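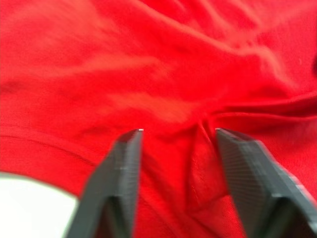
The Second Life of the Work Shirt

Home & Living
23 May 2020

For most of the last century, a shirt that wore out went into the rag bag. The rag bag hung on a nail in the pantry or the basement, and when it was full it got used. Old sleeves cleaned windows. Flannel went to the garage. Buttons were cut off first and dropped in a jar.

Then paper towels got cheap, and so did shirts. By 2000 many households had no rag bag at all. Worn clothes went out with the trash or into a donation bin, whether or not anyone could wear them again.

The bag has been coming back. In Donley, a former mill town, the hardware store started selling plain cotton sacks with a drawstring in January and ran out of the first 200 before spring. Mosetti, the fabric shop across the street, prints a one-page guide to cutting up knits and gives it away at the register.

What to keep

Cotton is the fabric worth saving. It soaks up water, it can be boiled, and it gets softer with age. T-shirts are the best of it. Cut off the hem and the neckband, slit the sides, and one large shirt makes 14 squares of a useful size, with the sleeves left over for shoe polish.

Polyester mostly pushes water around. Blends fall somewhere in between, and the only real test is to wet a corner. Anything with a rubbery print on the front should have that part cut out, as it can leave marks on glass and varnish.

Strong colors need some care. Reds and dark blues can bleed for years, so wash them apart and keep them away from pale wood and white paint. Brabec, a small laundry on the east side of town, sorts its own rags into two bins, dark and light, and never mixes them.

Shoes, boxes and the rest

Canvas shoes are harder to reuse than shirts. The cloth is stiff and glued to the sole, and few repair shops will take them. A wash and a new insole will often buy another summer. Cardboard is simple: flatten it, or keep a small box for the cut squares. 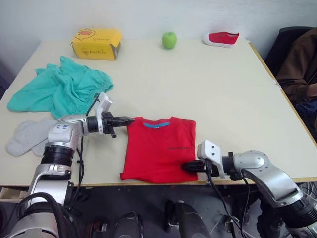 Where to put it all

A rag bag works only if it is easy to reach. Under the sink is fine if the pipes don't leak. Ivow, a housewares maker, sells a slim wall bin for the purpose, but a pillowcase on a hook holds as much.

Set aside 15 minutes when the bag is full and cut everything at once — sharp scissors help. Oily rags should never go back in the bag. Lay them flat outdoors until they are fully dry, then throw them out as your town requires.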